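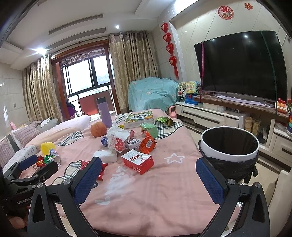 Gripper, rubbish and a bin beside the bed. Clearing up by hand-held gripper, one object at a time.

Call for participants: Hiker home tidying trial
Matberg Serviced Homes
Closing date: Wednesday 2nd October

Matberg is looking for 6 people to help us decide whether to spend money on tidying machines, and if so how much. We have been told several times now that we should. We would like some proof before we sign anything.

Background
We look after furnished family flats, and our cleaners lose a lot of time to the same job: picking things up before they can start on the actual cleaning. Wrappers, bottles, toys, half a box of crackers. In August we were quoted £2,222 per unit for the Kistano arm, which is supposed to do this work between visits. The quote doesn't include fitting, spare finger pads, software after the first year, or anybody to go and rescue it when it gets stuck under a sofa. We asked for those figures and were sent a brochure.

The demonstration we were shown had a bare table and three wooden blocks on it. Our tenants do not live like that, and neither do we. So before the budget goes in, we want to know what the job really asks of a gripper in an ordinary family room, done by people who are good with their hands and have no reason to be kind to the equipment.

What you will do
You will work with a hand-held gripper, two padded fingers on a handle, and use it to clear a bed or a table. Rubbish goes in the bin. Food, drink bottles, books and toys stay, and go wherever the session sheet says they go. You may not use your other hand to help, however tempting it gets.

The awkward part is deciding what is what. Snack wrappers are easy to squash and hard to pick up. A plastic bag might be rubbish or might have something in it. A box lying on its side might be empty, or it might be somebody's lunch. We want to hear about every one of these, including the ones where you guessed.

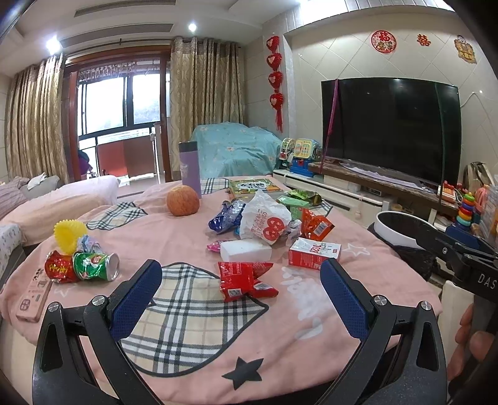
For some sessions there will be more than one person working at the same table. This slows things down more than you would expect, and we want that written down too. One supplier has suggested that buying a second unit for each flat would halve the time. We have seen no evidence for this and we are not going to pay twice on the strength of it.

After each session you fill in a form. It asks what you dropped, what you gave up on and what you would have done faster with your fingers. Please be blunt. A form that says "worked well" is no use to Khalil Geagea, who has to put a price next to it.

Who we are looking for
Cleaners, carers, childminders, parents, warehouse pickers, anyone used to clearing up after other people. You do not need to know anything about robots. If you sell them, or are about to, please don't apply.

You should be able to stand and bend for the length of a session with breaks, and read the forms in English. The grip gets tiring on the wrist, so tell us beforehand if you have had trouble with yours. We can shorten the sessions but we need to know when we plan the rota.

Time and pay
You would come in for 2 full days at the Šimkus flat. The fee is £385 for the pair, paid after the second day, plus travel at the cheapest public fare. Lunch is provided. If we cancel a day, you are still paid for it. If you cancel, we will try to move you, but there is not much slack.

Sessions are filmed from the gripper. Your hands will be in the recordings and other people in the room may be as well. We will go through the consent form with you before you start, and you can say no at that point and keep your fare.

What happens with the results
They go into a short report that sits behind the equipment budget. There are three outcomes on the table: buy for all the flats, rent a unit for a season, or spend the money on extra cleaning hours. The last one is a real option. At the quoted price a unit has to save a good many hours before it beats a person who can already tell an apple from a sweet wrapper, and so far the sums we have been shown leave out the days it is away for repair.

Participants will get a copy of the report, including the costs.

How to apply
Write to Gintarė Venckus at the Matberg office, with "Hiker trial" as the subject. Half a page is plenty. Tell us what sort of clearing up you do now, which days you can manage, and one household item you think a gripper will make a mess of. No CV needed.

We will reply to everyone, including those we can't take. Please don't ring the Šimkus flat, as there is no phone line for enquiries there.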